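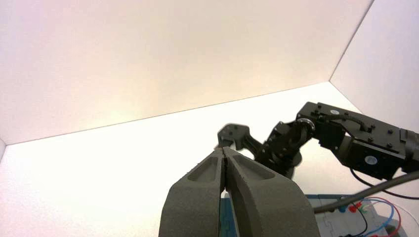
Light from above on matte dark gray gripper fingers

Mornau 510 Overhead Bench Light
Reading time: 2 min

The Mornau 510 is a hanging light for workbenches, craft tables and utility rooms. It is made for places where one ceiling bulb leaves you working in your own shadow. The light comes out through a frosted cover that runs the full length of the housing, so shadows on the bench are softer than they would be under a bare tube.

The housing is folded steel with a white powder coat. The end caps come off with a screwdriver if the cover needs washing. Use dish soap and water on the cover and let it dry before it goes back on. Glass cleaner will cloud it over time.

Mounting

The light comes with two adjustable cables and a pair of ceiling hooks. Hang it at least 30 inches above the work surface. Lower than that, the ends of the bench start to look dim, and tall work gets in the way. If your ceiling is drywall, the hooks have to go into a joist. The anchors in the bag are for masonry only.

Two or more lights can be linked end to end with the Mornau joining cord, sold separately. Do not link more than 3 on one outlet.

Switch and dimming

A pull switch hangs from the left end. It has full, half and off. The light does not work with wall dimmers and will flicker if it is put on one. Older units had a rocker switch on the housing, which was hard to reach once the light was up. The pull switch replaced it last December. The two types can be linked.

Color

We sell one color, a neutral white. We tried a warmer version, but paint and thread were harder to match under it, and returns were high.

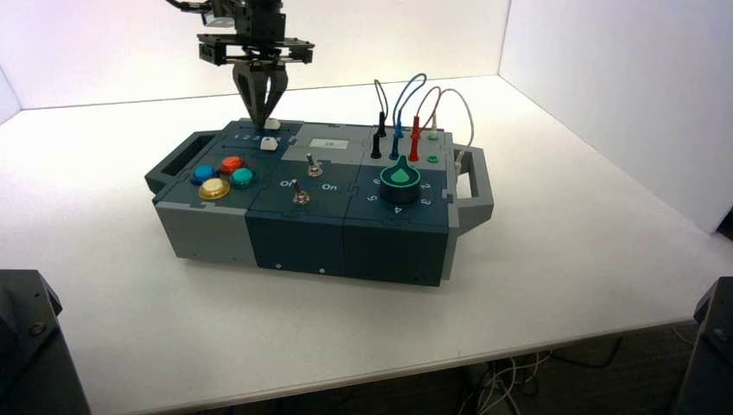 Meifang Cheng wrote to us that she hung hers over a sewing table and can now tell navy from black in the evening. She would have liked a longer pull cord and tied a piece of ribbon to the end of it. A longer cord is now available from the parts list at no charge. Ask for it when you order.

In the box

Light with cover fitted
Two hanging cables with adjusters
Ceiling hooks and masonry anchors
Power cord with grounded plug
Instruction sheet

Warranty and returns

The light is covered for 3 years from the date of purchase. Keep the receipt. Unused lights can be returned within 30 days in the original carton. The cover is not included in the warranty once it has been removed, but replacements are kept in stock.

Orders of 200 or more ship by freight. For those, contact Wayne Bloxham in the sales office before ordering.

Page updated 17 Jun 2020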